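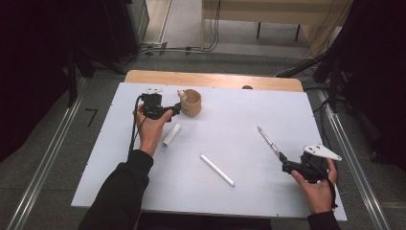
Wooden cup and silver pen at a pale board on a wooden table.

Equipment Review: Cladach Clamp Lamp
Prepared for the Shared Workrooms Group by Halima Tanui
27 Jun 2018

The Cladach is a clamp-fitted task lamp supplied by Trolisura. It was put forward as a replacement for the older desk lamps in the reading rooms and the bindery, several of which no longer hold their position. Three lamps were bought at the normal price and placed in daily use for 19 weeks. The supplier had no part in the review and has not seen it before publication.

Fitting

The clamp opens wide enough for every desk in the building except the map tables, where the underside rail gets in the way. Tightening is by a single thumb wheel with a rubber-faced plate. Staff found it simple to fit, although the wheel is stiff when new and users with limited grip may need help. The plate left no marks on varnished oak. On the painted shelving in the bindery it left a faint ring, and a piece of card should be placed under it there.

The cable is generous in length and leaves the lamp at the base of the arm, so that it can be led along the back of a desk without crossing the working area.

Light

Three brightness settings are provided, together with a choice of warm or neutral light. The lowest setting is well suited to reading. The middle setting was preferred for writing and for checking proofs. The highest is strong, and on coated paper it produces a glare that can only be avoided by moving the head of the lamp well to one side.

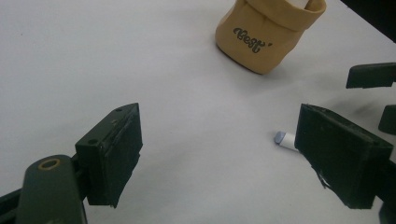 Shadows were the most frequent complaint about the old lamps, and on this point the Cladach is a clear improvement. The long head spreads the light across the width of an open volume, and a hand placed on the page casts only a soft shadow. Salim Kimaro, who repairs bindings, noted that fine thread was easier to follow than under the ceiling lights alone. He would have liked the head to tilt further back for upright work.

Arm and joints

The arm has two sprung joints and a turning collar at the base. Two of the lamps have stayed where they were put throughout. The third began to sink slowly in the ninth week. The lower joint can be tightened with the key supplied, and this cured the fault, but the instructions do not mention it. Jeptoo Masanja obtained the correct procedure from Trolisura by telephone, and a copy is now kept with the room keys.

Comparison with the Skirden

The Skirden, already in use in the upper reading room, is lighter and costs less. Its switch is on the cable and is often lost behind the desk. The Cladach is switched at the head, and readers need no guidance in using it.

Findings

The Cladach is recommended for the reading rooms and the bindery. It is not recommended for the map tables unless a free-standing base becomes available. At £141 each the lamps are expensive, and replacement should begin with the desks in heaviest use. Orders for the first group will be placed in July. Requests for particular desks should be sent to Faraji Chege.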